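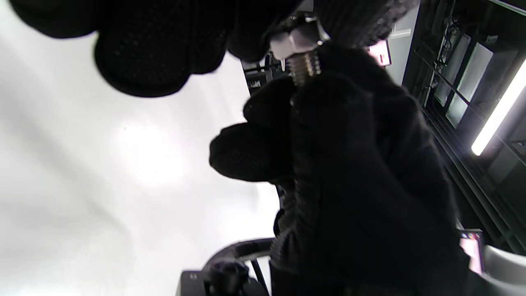 I have a grudge against the foam cube. You know the one, it's in every gripper comparison you've ever read. The arm picks it up, the arm puts it down, somebody types a success rate into a table, and off we go to shop for hardware. I spent most of September doing exactly that with two grippers, the Drodar and the Trolldale, and my big finding was that both are terrific at foam cubes!

So Yanling Lu and I switched to threaded hardware. Bolts, nuts, little fittings, the stuff people really want these things to handle. We logged 393 tries, and the gap between the two showed up before lunch on the first day. The Drodar squeezes harder and looks great on paper, but it can't feel a thread starting to bind. The Trolldale is weaker and (to my taste) ugly, and I'd take it home tomorrow.

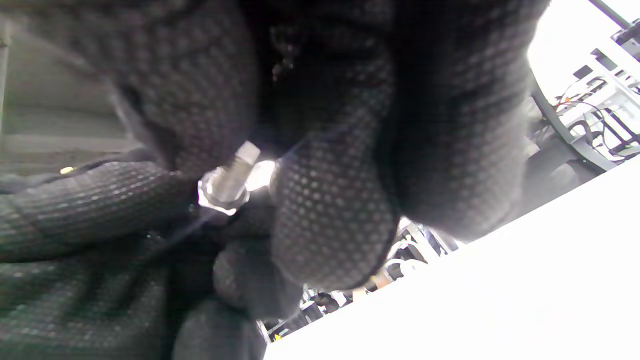
My other gripe is with cameras. Small shiny parts are miserable to see. A thread throws glare all over the place, and if you hide the part behind two big fingers there isn't much left for any controller to work with. Kaiwen Qian thinks a better controller fixes this and keeps pushing me toward the Drestarov. Maybe so. I'd still spend the money on a second view and a decent lamp, and we've been arguing about it over noodles for weeks.

What I'd love is for vendors to publish a bolt test next to the cube test. Fifteen tries, one nut, no edits. Show me the cross-threaded ones too, I promise I'll still read your brochure.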